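Bench rules for people and arms sharing a table – what do you actually enforce?

Forum: Workcell Practice > Rules and Procedures

brolow_bench
Hi all, long post, sorry in advance! We're rewriting the house rules for our tabletop cells in September and I'd love some friendly poking at the draft before it goes on the wall. The old sheet had 70 rules on it and I doubt anyone ever got to the bottom. The new one is short, and most of it deals with grocery-type props, because that's what our arms spend their days around. Tall props get the most argument, so I'm putting up the peaches can with the arm coming down toward it. 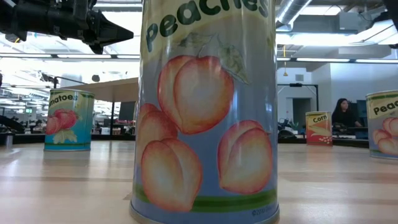

Draft rules, first half

1. Set props down with the arm paused, and say out loud that you're reaching in.
2. Leave a hand's width between cans, more for the tall ones.
3. Approach height is set from the tallest thing on the table, even if you're only picking the shortest.
4. Desk people stay at their desks during a run, and anyone walking up waits for a nod.

flakia
I like these, but I'd fight you on number 2. A hand's width is whose hand? Mine and my coworker's are very different animals. We put tape marks down and the grumbling stopped in a week.

brolow_bench
Fair point, and I'll steal the tape. Second view, from the wrist this time.

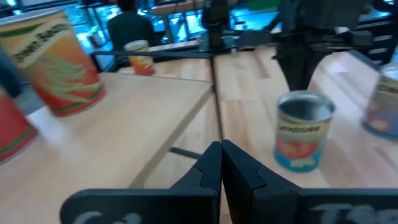
My own worry is the containers more than the spacing. Our sheet says nothing at all on edges, and I've been going back and forth on whether it should. An open tin like the one with the tomato on it has a rim you can catch a knuckle on, and I'd want every one checked with a gloved finger before it goes out, then written in the log. Is that overkill? My deputy thinks so.

talpur_1182
Not overkill. We went further and banned opened metal outright, paper and plastic only. You lose some realism, sure, but I sleep fine.

flakia
Banning it seems heavy to me. Grippers meet open cans in real kitchens, so I'd rather people learned to handle them. Smooth-edge opener, check, log it, done.

orcombe
Agree with flakia on the opener. I'd also add a line for two-arm cells – each arm gets its own home pose, and you don't reach in until both are there. Ours took 2 tries to word so that people read it the same way.

talpur_1182
Can you paste the wording?

orcombe
Will do when I'm back at my desk, it's on the other machine.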